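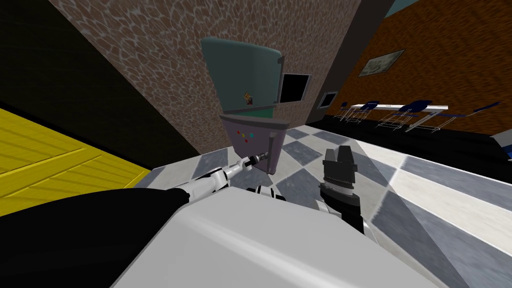
How does a fridge keep food cold?

Most kitchens have a fridge, and most of us open it several times a day without thinking about it. A fridge has no ice inside its walls and it does not make "cold". It works by taking heat out of the food and moving it somewhere else.

What is heat?

Everything is made of tiny particles that are always moving. When something is warm, its particles move quickly. When it cools down, they move more slowly. Heat travels from warmer things to cooler things. If you leave a cup of cocoa on the table, its heat passes into the air until the cocoa and the room are at the same temperature.

A fridge has to push heat the other way, from a cool place to a warm one. That takes energy, so a fridge needs to be plugged in.

The liquid in the pipes

Lick the back of your hand and blow on it. It feels cold. The wet patch is turning into a gas, and it takes heat from your skin to do this. The change from liquid to gas is called evaporation.

Fridges use the same idea. A long thin pipe runs in a loop through the inside and the outside of the fridge. In the pipe is a special substance called a refrigerant, which evaporates very easily.

In the part of the loop near the food, the refrigerant turns from a liquid into a gas and soaks up heat. The gas then goes to a pump called a compressor, which squeezes it. Squeezing makes the gas hot. The hot gas flows through the pipes on the outside, gives its heat to the air in the kitchen and turns back into a liquid. Then it goes round again.

The humming noise you sometimes hear is the compressor. It switches off when the fridge is cold enough and comes on again when it warms up.

Why do we keep food cold?

Food goes bad when tiny living things called bacteria and moulds grow on it. They grow fast in the warm. In the cold they grow slowly, so milk that would turn sour in a day on a hot windowsill will last much longer in the fridge. The inside of a fridge should be 5 degrees Celsius or a little lower. A comfortable room is 20 degrees.

Before fridges

People used to keep food in cellars, or in stone larders on the shady side of the house. In the village of Porau, Ourania Sarantis remembers her grandmother lowering butter down the well in a bucket. Some families bought blocks of ice and put them in a wooden cupboard called an icebox. The water had to be emptied out as the ice melted.

Try it yourself

You need 2 small jars of cool water, a cloth and a windy spot outdoors. Wrap one jar in the wet cloth and leave the other bare. Put both in the shade and come back after an hour. Which water feels cooler?

Words to know

Bacteria: living things too small to see without a microscope.
Compressor: the pump that squeezes the gas.
Evaporation: when a liquid turns into a gas.
Refrigerant: the substance that carries heat out of the fridge.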